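Lists > Meserthorpe Household > Moving and storage > February
Posted by Inese Priedītis, 9:15 pm
4 replies | 2 shares

Re: packing the bedroom last

Gilang Harahap wrote:
> My rule after three moves is one open box on the bed the night
> before. Everything small goes in it: remotes, lotion, chargers,
> whatever was on the nightstand. Tape it in the morning, write
> OPEN FIRST on it, done. It takes 15 minutes and you never lose
> anything.

Never lose anything? I'd like to see that tested. I tried the open box when we left Amcombe and I have doubts.

First, an open box on a bed is an invitation. Ours was supposed to be for small things and by bedtime it had a winter coat in it. Second, you have to sleep somewhere, so the box goes on the floor, and then it is one more box on the floor. Third, bottles. Anything with a cap will leak if it lies on its side under a coat, and I don't believe a label saying OPEN FIRST has ever stopped a mover from putting a box at the back of the truck. Sigita paid Toom 295 for a "careful" load and hers came off dead last.

I'm also not sold on the remote going in with the toiletries. The TV is the last thing off our wall, and the remote belongs with it. Deividas tapes his in a sandwich bag to the back of the set, which looks awful and has worked twice. With a remote like this one, where the keys are labeled in Chinese and you can't pick up a match at the corner store, I'd be even fussier.

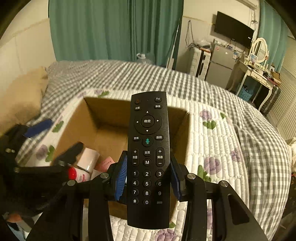 Should the batteries come out before the remote gets packed?

Take them out if it will sit in storage for months; for a move across town, leave them in.

Gilang, if your box really does get opened first, tell me which movers you use. We're looking at Prarneck for the next one and their quote is almost 2000 before stairs.

Inese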